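Students take the laundry on at Storus Robotics Club

11th February

Anyone who has ever stared down a basket of clean washing on a Sunday night will have a soft spot for what the students at the Storus Robotics Club have been up to this term. Instead of the usual maze runners and ball throwers, the senior group has given itself over to folding clothes, and a fair few parents have been heard to say it's about time!

The project goes by the name of Kando, after a late-night naming session that apparently took longer than the first month of planning. The idea is simple enough to explain over a cup of tea. The students work a pair of hand-held grippers, one in each hand, and go through ordinary household jobs in ordinary homes. The recordings from those sessions are then used to teach a two-armed robot, which lives on a bench at the Bailly Street hall, how a person goes about the same job.

Club mentor Eilidh Gourlay, who taught high school science for many years before she took the seniors on, says the group settled on clothing after trying cups, cutlery and (briefly) a very full sock drawer.

"A cup is always the same shape, bless it," she said. "A pair of trousers is a different shape every time you put it down. The kids found that out in the first ten minutes and I thought they'd want to go back to the cups, but they were hooked."

The club's bench has a nice flat top and good even lighting, and the early practice was all done there. Since the new year, though, the students have been working in bedrooms and living rooms — wherever a family is happy to have them — so that the robot learns from rumpled covers and patterned bedding as well as bare tabletops. Dark clothes have been given plenty of turns too, as the folds in black cloth can be hard to pick out on a recording.

The grippers have blue rubbery pads at the tips, and most of the skill is in where those pads go before they close. One gripper goes to the waistband end and the other rests on the leg, and the student has to think about both at once. Several of the group say their left hand has had to learn a whole new trade.
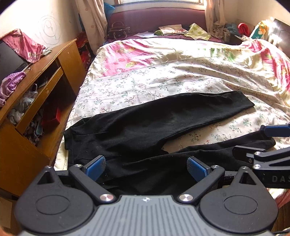
Showing it off in July

The seniors will take Kando to the regional student showcase in July, where each team gets a table, a short talk and a live demonstration in front of the judges. The plan is to have the robot fold one pair of trousers and one tea towel, with a shirt held back for a bold mood on the day.

Before then there is a good deal of recording still to do. The group has set itself a target of 700 folds, and the whiteboard in the hall has 200 of them ticked off so far, in several colours of marker and at least one colour of crayon. Each fold is watched back by a second student, who marks it as a keeper or sends it round again. It's slow going, and Eilidh is the first to admit it, but she reckons the watching back is where a lot of the learning happens, and the biscuits help.

Local hardware shop Hirnent has chipped in with screws, springs and the loan of a drill press, and club families raised the rest at a sausage sizzle that sold 94 sausages before the rain came in.

The seniors would love to hear from households who have a bed, a couch or a kitchen table to spare for an afternoon, along with some washing that could do with folding. There's no need to tidy up first. Students always come with an adult from the club, and families can ask for any recording to be deleted afterwards.

New members are welcome as well, with or without any experience. Drop by the hall on Bailly Street after school and ask for Eilidh, or leave your name on the sheet inside the door.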